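Tidying as a machine task: notes from the Trokell bench

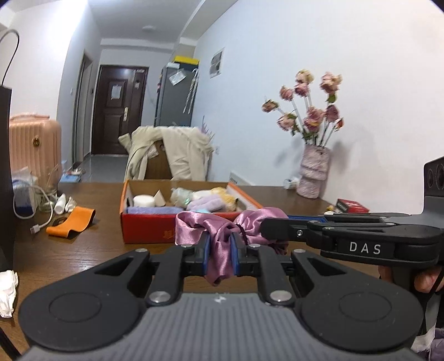 Can a machine tidy a household table yet?
Single items of known shape, often; a mixed box of soft things, only with a person nearby to step in.

Satin is the awkward case. A scrunchie has no fixed outline, slides under light pressure and folds over itself when lifted, so the grasp point chosen before contact is seldom the one that holds. Two hand-held grippers let an operator hold it between them above an open box of other textiles.

Ilona Hajdu's group logged 727 trials in September. Rigid items such as bottles and small cartons were placed correctly by the trained policy far more often than fabric. With fabric, the usual fault was release: the item stayed on one fingertip after the jaw opened. Reducing closing force by 8 per cent helped with satin and made towelling worse.

Cycle time is the other limit. The policy is allowed 60 seconds per item, and a person needs a small part of that. Abdelkrim Ghoneim is now retraining on 400 demonstrations weighted towards soft goods, with the table left cluttered. Results on the Sipos arm will be given at the Wednesday meeting. Shop-floor bagging, using the same fingertips, follows once the release fault is understood.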